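Re: [workcell-users] Sorting cell at Garkby: who clears the tray?

Rin Okabe wrote:

> We are planning a two-arm cell for the returns bench at Flurkeck. The
> supplier's paperwork covers payload and reach but says nothing about
> the people on the line. At the moment two packers empty each tray by
> hand and sort into baskets. If the arms take over the tray, what is
> left for them to do, and how did you split it at your site? Also, do
> you keep the mixed trays, or separate cans from cables upstream?

Rin,

Answering in order.

Tray clearing. The arms now take the mixed trays on the day shift. A person still loads each tray and still signs off the baskets. What went away is the reaching: a packer used to make up to 2000 picks a shift across the width of the table, and shoulder complaints were the main reason we looked at this at all. What arrived in its place is standing nearby and deciding things. Some of our people prefer that and some do not. Yae Takeda on the late shift asked to go back to the hand bench after a month and we let her. She said the hand bench was tiring but the hours went faster. I would plan for a few requests of that sort and keep at least one manual bench open.

Mixed trays. We kept them. Separating upstream only moves the same work to the dock, where there is less room. The cost is that the cell has to cope with rigid and floppy items on one tray. Drinks cans are easy if the force limit is set properly. Anything with a lead is slow. A coiled cord shifts when the strip under it is moved, and a grasp planned before the move is no longer valid after it. Our first settings in Protton treated the coil and the body as one object and the cell stopped 6 times in the first hour. We now grasp the body only and leave the cord to trail, with a lower speed cap on the transfer.

Force limits. Do not copy the figure from the commissioning sheet. We had dented lids in the first week and could not tell which dents came from the gripper and which came in with the goods. The packers settled it by checking cans before loading and setting the marked ones aside. That check was not in anybody's job description. It is now, and it took until December to get it written in. If you want the same, raise it before the cell is handed over.

Stops. When the cell halts, the loader clears it. We gave 8 people the training for this and wrote the restart steps on one card. The Fujimoto integrators wanted restarts kept to maintenance, which would have left the line waiting on a call-out every Saturday. Letting the loaders restart was the single change that did most for how the cell was received. They stopped calling it "the engineers' bench" soon after.

Basket sign-off. Still a person, every basket. The log shows which basket an item was sent to, but it does not show whether the item is fit to go out again.

Layout is two baskets at the back against the wall, tray at the front, an arm from each side:

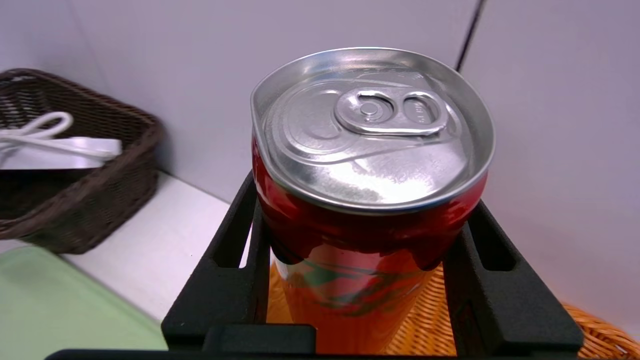
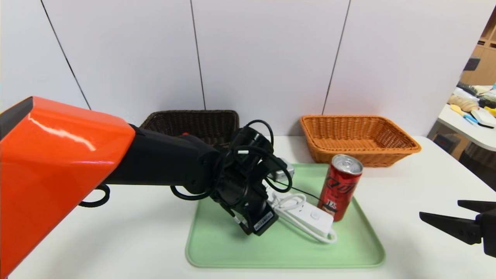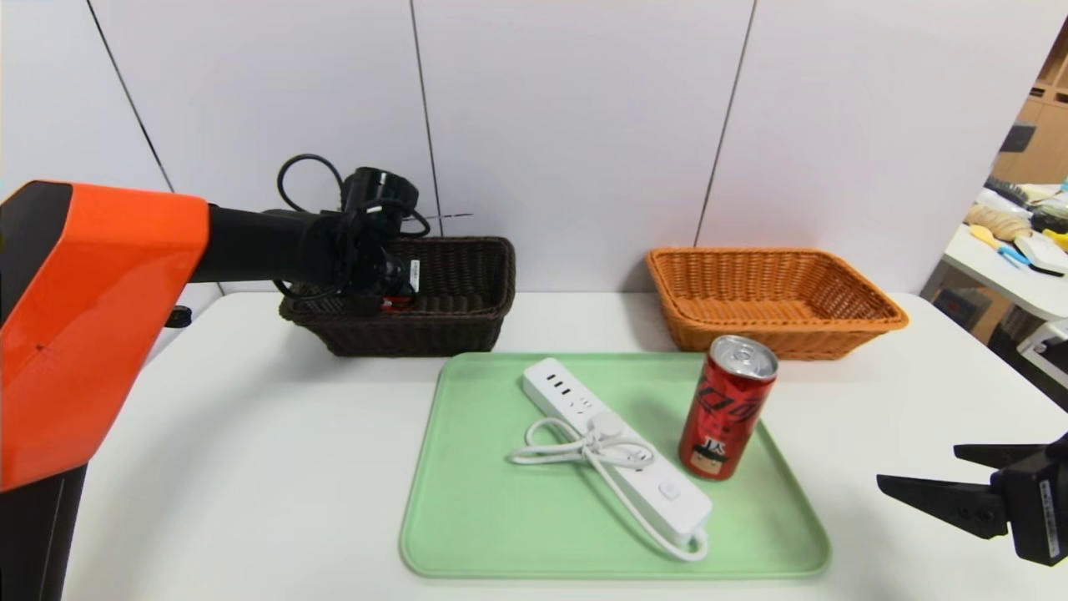
On staffing numbers, I would be careful with the supplier's estimate. Ours assumed one person for two cells. In practice one person per cell is right for the first 200 hours of running, and after that it depends on how mixed your trays are. We did not reduce the headcount. Two posts moved to inspection, at the same grade, and the rota had to be redrawn because inspection follows dock hours and not line hours. That caused more argument than the robots did. Two people had childcare arranged around the old finish time.

Things I would do differently:

- Have the packers set the basket positions. We set them from the reach drawing and they had to be moved a hand's width so that people could lift them out without leaning over the table.
- Agree in writing who owns the force settings. Ours were changed twice with no note left.
- Run the manual bench and the cell side by side for longer. We stopped the comparison too early to say anything useful about cable handling.

I can send the restart card and the revised job description off-list. The card refers to our version of the panel, so check the button names against yours before you print it.

One question back. Does your returns bench get items with batteries? We pull those by hand before the tray is loaded and I have not seen a site that does it any other way.

Regards,
Cell support, Garkby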